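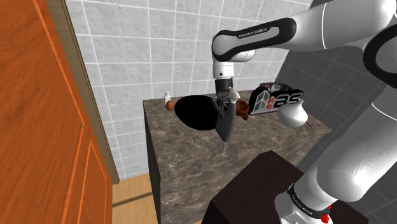
# Greltero-Cocina: comparación de controladores para brazo con pinza paralela en simulación

Última actualización: noviembre

Buscar en este repositorio Buscar

Greltero-Cocina reúne episodios simulados de manipulación sobre encimera, generados para comparar dos controladores con el mismo brazo Franka Emika y la misma pinza paralela de dos dedos. El repositorio contiene los episodios, los ficheros de configuración y los scripts de evaluación. No incluye pesos entrenados.

Mantenimiento: Raghda Nimri (Dadalstead).

## Qué se compara

- `landry`: control de impedancia cartesiana. Recibe una pose objetivo del efector y la sigue con rigidez configurable por eje.
- `ralloneck`: control de posición articular con cinemática inversa en línea. Recibe la misma pose objetivo y la convierte en consignas articulares.

Los dos reciben consignas idénticas del mismo planificador. La única diferencia entre las ramas `eval/landry` y `eval/ralloneck` es el bloque `controller` de la configuración. Cualquier otro cambio invalida la comparación y debe ir en una rama aparte.

## Contenido

El conjunto tiene 3000 episodios repartidos en 8 tareas. Cada tarea se define en un fichero YAML con el objeto de interés, la región de destino y la condición de éxito. La disposición inicial de los objetos sobre la encimera se muestrea a partir de una semilla que queda guardada en el episodio.

Las tareas son:

1. `coger_taza`
2. `mover_taza_a_region`
3. `coger_caja_tumbada`
4. `enderezar_caja`
5. `coger_botella`
6. `empujar_disco`
7. `coger_ovoide`
8. `retirada_sin_contacto`

La última no requiere agarre. El brazo parte con los dedos abiertos entre dos objetos y debe subir hasta la altura de reposo sin tocar ninguno. Sirve para medir el error lateral de seguimiento en los primeros pasos, que en las tareas de agarre queda enmascarado por el contacto.

## Estructura de ficheros

```
greltero-cocina/
 config/
 escena.yaml
 landry.yaml
 ralloneck.yaml
 tareas/
 episodios/
 train/
 val/
 scripts/
 reproducir.py
 evaluar.py
 comprobar_contactos.py
```

Cada episodio es un directorio con `estado.npz`, `acciones.npz`, `meta.json` y una carpeta `rgb/`. Los campos de `estado.npz` son:

- `q`: posiciones articulares, en radianes.
- `dq`: velocidades articulares.
- `ee_pose`: posición y cuaternión del efector en el sistema de la base. Orden del cuaternión: x, y, z, w.
- `apertura`: distancia entre dedos, en metros.
- `contactos`: pares de cuerpos en contacto en cada paso.

Las acciones se guardan tal como las emite el planificador, antes de pasar por el controlador. Quien necesite las consignas articulares de `ralloneck` puede regenerarlas con `reproducir.py --volcar-consignas`.

## Cámara

Las imágenes proceden de una cámara fija respecto a la escena. Según la pose, los eslabones superiores tapan parte de la encimera, y un objeto puede quedar oculto por la pinza durante toda la aproximación. No se han filtrado los episodios con oclusión – el campo `visibilidad` de `meta.json` da la fracción de píxeles visibles del objeto de interés en el primer fotograma, y cada usuario puede fijar su umbral.

La iluminación es la misma en todos los episodios. No hay aleatorización de texturas.

## Reproducción y evaluación

```
python scripts/reproducir.py --episodio episodios/val/<id>
python scripts/evaluar.py --config config/landry.yaml --split val
python scripts/evaluar.py --config config/ralloneck.yaml --split val
```

`evaluar.py` escribe un CSV por tarea con éxito, duración, error máximo de seguimiento y número de contactos no deseados. La física es determinista en CPU con un solo hilo. En GPU se han observado divergencias tras el primer contacto, por lo que los resultados publicados se calculan siempre en CPU.

## Resultados en validación

En `coger_taza`, `landry` completa el 76 % de los episodios y `ralloneck` el 47 %. La mayor parte de los fallos de `ralloneck` se produce al cerrar: un dedo toca la taza antes que el otro, el controlador mantiene la posición y la taza se desplaza o vuelca. Con impedancia, la muñeca cede y el agarre se centra.

En `retirada_sin_contacto` el orden se invierte. `ralloneck` sigue la trayectoria con menos error, y `landry` oscila lateralmente si la rigidez en y se deja en el valor por defecto. Subirla corrige la oscilación pero empeora `coger_ovoide`.

`enderezar_caja` no es concluyente con ninguno de los dos.

## Limitaciones conocidas

- Modelo de fricción único para todos los objetos. Los agarres sobre superficies curvas son optimistas.
- Las mallas de colisión son descomposiciones convexas. El interior de la taza está cerrado a efectos de contacto y no admite un dedo dentro.
- Una sola pinza. No se deben extrapolar los resultados a pinzas de vacío ni a dedos adaptativos.
- No se ha hecho transferencia al robot físico.

## Cambios

- Corregido el signo de `apertura` en los episodios de `coger_botella`.
- `comprobar_contactos.py` ignora ahora el contacto permanente entre objetos y encimera.
- Pendiente: separar en el CSV los contactos de la pinza y los de los eslabones.

Las incidencias se revisan los lunes. Adjuntar siempre la semilla, el fichero de configuración y la salida completa de `evaluar.py`.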